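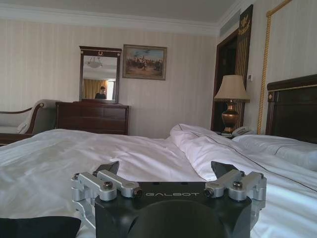
Wrist camera view over the bed, guest room set, Costmont open day.

Costmont Open Day – Bed Making Recordings

Version 1.1
Last updated: 17 July 2025
Maintained by the Wikodell demo team

Summary

Recordings from the public open day at Costmont, where visitors watched a robot work on a bed in a furnished guest room. The robot straightened the sheet, pulled up the duvet and moved the pillow. A staff operator drove it for every run. There are no autonomous runs in this release.

Contents

runs/ – 200 recordings, one folder each
notes/ – operator notes, plain text
splits/ – train and test lists
room.txt – furniture layout and lamp settings

Runs are cut to start when the arm leaves its rest position. Run 21 has no audio. The notes for the morning session were typed up later from paper and are shorter than the others.

Room

The room has a white sheet and duvet, cream striped wallpaper and dark wood furniture. A bedside lamp stands next to the headboard. There is a mirror on the far wall, and people can show up in it even when they are out of direct view. Check for reflections before you publish any stills.

Known problems

White bedding on white bedding is hard to segment. The duvet has a thin dark edge that helps in some views – it is often folded under in the later runs.
Visitors were allowed to ask for a restart, so 20 runs end early. They are marked "short" in the notes.
Gripper force was not logged.

Use

Research and teaching only. Cite as "Costmont Open Day Recordings, Wikodell". The loader in the Stiltotance tools reads the folders as they are. Older copies of the loader stop at the first short run, so update before you start.

Changes

1.1 – fixed two wrong paths in the test list, added room.txt
1.0 – first release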